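# Lamps, a thread

**1.** OK a bunch of you asked about the lighting in my place after I posted the living room in March, and I kept answering in DMs, so I'm putting it all in one thread. It's long. Get a snack.
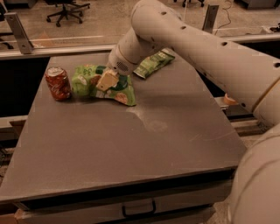
**2.** The apartment is 1,142 square feet, old building, tall ceilings, and when I moved in every room had exactly one light, dead center, the frosted glass kind that looks like an upside-down bowl. The bedroom one had bugs in it. I lived like that for two winters!!

**3.** What pushed me over was having people to dinner. Everybody looked tired. I looked tired. The food looked gray. Kazue Chiba got up halfway through, brought the lamp from my nightstand out to the bookshelf, and switched the big light off. It was a different room. I was a little annoyed at how fast she did it.

**4.** So the budget was $700 for the whole apartment, and I wanted no new wiring except in the hall. I rent, but my landlord is relaxed about fixtures as long as I keep the old ones and put them back when I leave. (They're wrapped in towels on the top closet shelf. Yes, the bugs are gone.)

**5.** First thing I did, and it cost nothing: I walked around after dark and stuck painter's tape anywhere I wanted light and didn't have it. Next to the reading chair. Over the end of the counter where I chop. The corner behind the sofa, which was basically a cave. The spot by the front door where I can never find my keys.

**6.** Then I left the tape up for a week. Half of it moved. I'd taped next to the TV because that's where you see lamps in magazines, and it reflected in the screen every single night. I was using my phone flashlight to test, propped in a coffee mug. Highly scientific.

**7.** Bulbs! I wish I'd started with these. I had four different whites going in one room and couldn't work out why it felt like a waiting room. Now everything in the living room and bedroom is 2700K, and I keep one spare of each size in the drawer with the batteries.

**8.** I did try one of those super amber ones, the kind that's 2,000 on the box. Pretty in the hallway for about a day and then I couldn't tell my navy socks from my black ones. It lives in the bathroom now as a bath-only light, on a little plug-in lamp way across the room from the tub, and there I love it.

**9.** The kitchen got a slightly cooler bulb, 3000K. I can see if the chicken's done. Fumiko Ueda says she can feel the line in the doorway between the two rooms and it bugs her. I can't see it at all. Your eyes may be more like Fumiko's.

**10.** Living room, what's in there now:

- floor lamp behind the sofa, pointed up at the wall
- table lamp on the low bookshelf, pleated shade
- swing-arm lamp by the reading chair
- tiny lamp on the windowsill that does almost nothing and that I would save in a fire

**11.** The one behind the sofa is the big change. It's the cheapest thing in the room, an Ornen uplight, just a plain metal cup on a stick. You never see the lamp, you only see the wall glowing. My wall is a kind of oatmeal color and it bounces back really soft. I think if your walls are dark you'd need something brighter.

**12.** The pleated shade is secondhand. The base was from a different store and they didn't fit each other, so learn from me and bring the shade fitting with you in a bag. There are two common types, one that sits under the bulb socket and one that screws on up top. I bought the wrong one twice. The lady at the thrift store started greeting me.

**13.** Shade size: I like mine wider than people tell you to. If you can see the bulb when you're sitting down, the shade is too short or the lamp is too tall. Sit down in the store! Drag a chair over. I sat on an upturned crate at Padance and the guy came to ask if I was feeling OK.

**14.** Height again, since a few of you asked. Bottom of the shade at eye level when you're seated, for a reading lamp. My chair is really low so the normal side table height was wrong, and I ended up with the lamp on a stack of three art books. It was meant to be temporary. It's been ages.

**15.** Bedroom was easier. Two wall lights, the plug-in kind, with the cords running straight down. I went back and forth on cord covers and in the end I bought fabric cord in a rusty red and let it show. Covers painted to match the wall look great when somebody patient does them – I'm not somebody patient.

**16.** I hung the first one too high. I measured from the floor standing up like a fool, when the only time I use it is lying down with a book. Get in bed, lean back how you really lean back, hold up your arm, and have someone mark where your hand is. Filled the old holes with spackle and you'd have to know where to look.

**17.** Hallway!! The one that needed an electrician. Kohei Imai did it in under an hour and swapped the bowl for a paper lantern that hangs much lower. Please don't do ceiling wiring off a thread by a lady who bought the wrong lampshade twice. Pay the person.

**18.** The lantern is big for the space. Everyone told me to go smaller and I nearly did. In a long thin hall, the small ones looked like a ping-pong ball when I taped up paper circles to check. The large one makes you notice the ceiling, and the ceiling is the nicest thing about that hall.

**19.** It does collect dust. A dry paintbrush, a wide soft one, every couple of weeks. Don't use a damp cloth on paper, I have a small sad wrinkle on one side that I've turned to face the coat closet.

**20.** Keys spot: stick-on motion light under the shelf. Charges by USB, pops off its magnet. It's the ugliest thing I bought and you can't see it unless you're two feet tall, so my nephew has opinions.

**21.** Kitchen: I put a small lamp on the counter. A real lamp, with a shade, next to the bread bin. Well away from the sink and the stove, please. At night I leave that on and turn everything else off and getting a glass of water feels like I'm staying in somebody's nice inn.

**22.** Switches. So if you have a pile of lamps you will be walking laps at bedtime, and I was, for weeks, grumbling. I got plug-in remotes, one clicker by the door and one by the bed. There are 6 plugs on it and I labeled them underneath with a marker. No app. I don't want my lamps to need an update.

**23.** Things I took back: a tripod floor lamp (I kicked it every day, same leg), a rattan pendant that threw stripes all over the wall and made Valentin Wieser kind of seasick at dinner, and an Amaral glass globe that was gorgeous off and like an interrogation on.

**24.** The globe still stings. If you have one you love, try a dimmer or a frosted bulb before you give up. I'd already lost the patience by then and the return window was closing.

**25.** Where the money went, since you always ask. Most of it on the lantern and the electrician. Next the two bedroom lights. The bulbs added up to more than I expected! The sofa uplight and the thrift store lamp together were less than one dinner out. I came in a bit under and spent what was left on the rusty red cord for a third lamp that I don't own yet.

**26.** Somebody asked if I ever use an overhead light now. Cleaning day, and when I drop an earring. The living room one still has its old bowl, I just put a decent bulb in it and leave it off.

**27.** Somebody else asked about dark rooms in the daytime, and that's a different problem for me. I have a mirror across from the window and it helps some. Tetsuya Tsuchiya swears by painting the window reveals a bright white even when the walls are a color. I'm trying it in the bedroom next, the paint's in the hall.

**28.** If you only do one thing from this thread, take one lamp you already have and move it to the darkest corner tonight. Put it on the floor if there's no table. Leave the big light off for an evening and see where you end up sitting.

**29.** Oh, and the windowsill lamp, because I know I'll get asked: no idea of the brand. It was in a box of kitchen stuff at a yard sale. The shade's from Brandness, kids' section, and it has very small pears on it.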